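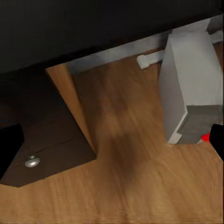 Race bridles hate being put away dirty, and spring is a great time to sort them out, along with the exercise saddle, the girths and anything else that has been riding around in the trunk of your car since the last meeting at Timbridge. Spread an old sheet before you start, because saddle soap gets everywhere! I run mine right up to the wall, where the big white cabinet is and that little white block sits beside it on the floor, and tuck the edge in snugly so crumbs of dried mud don't work their way along the baseboard.

Leather first

Take the bridle completely apart. Snap a picture on your phone before you undo the buckles, especially if the noseband is a fussy one. Wipe each strap with a barely damp cloth, then work in the saddle soap with a sponge you've wrung out hard. If it foams, you have too much water on there. Old toothbrushes are wonderful around the stitching, and a wooden toothpick gets the gunk out of the buckle holes.

Let everything dry on its own, well away from the radiator. Conditioner goes on the next morning, a thin coat, flesh side first. Reins need less than you think (greasy reins on a keen three-year-old are no fun for anybody).
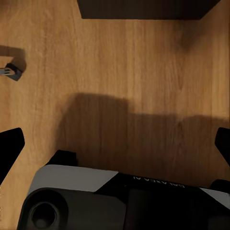 Petronella Engelbrecht wrote in to say that she skips sponges altogether and uses the cut-off feet of old cotton socks, one for soap and one for conditioner, and throws them in the wash together when she's done. I tried it on my girths and I'm a convert. The sock fits over your fingers, so you can feel the dry patches as you go.

Silks and breeches

Silks are tougher than they look, but the dye can be a menace, and red sleeves on a white body are asking for pink. Test a hidden seam with a damp white cloth before the first wash. After that it's cool water, a small squirt of mild detergent, a quick swish and straight out again. No soaking! Roll them in a towel to get the water out and dry them flat in the shade.

For mud on white breeches, wait. Wet mud smears, dry mud brushes off, and you'll get most of it with a stiff nail brush before any water goes near it. Grass stains want a dab of white vinegar, ten minutes, then a normal wash.
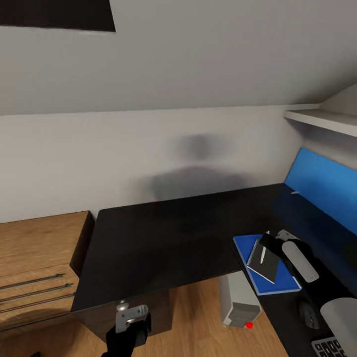

Try a pillowcase, Ferenc Borbély suggests, for washing girth covers and saddle cloths. Knot the top and all that horsehair stays inside instead of clogging the machine. Shake it out over the yard afterward, and wipe the rubber door seal too.

I'd add one thing, and that's an empty rinse cycle before the family's clothes go back in. My youngest went to school smelling of Stenov, our old hurdler, and heard all about it.

Racecards and ribbons

Do you keep your racecards? I have 87 of them from Nulard alone, and they used to live in a damp shoebox. Now they stand upright in a lidded box with a sheet of acid-free tissue between every few, staples checked for rust. If a staple has gone brown, ease it out with a butter knife and sew the spine with a single loop of cotton thread.
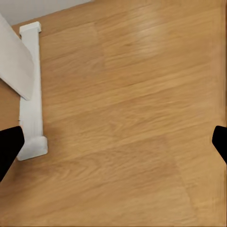

Ribbons can be pressed, but go gently. Lowest heat, a clean handkerchief over the top, and keep the iron off the gold lettering. A crushed rosette usually perks up with a minute over a steaming kettle, fingers well clear, while you tease the pleats out with a knitting needle.

Binocular straps get grubby as well, so do those while the saddle soap is out.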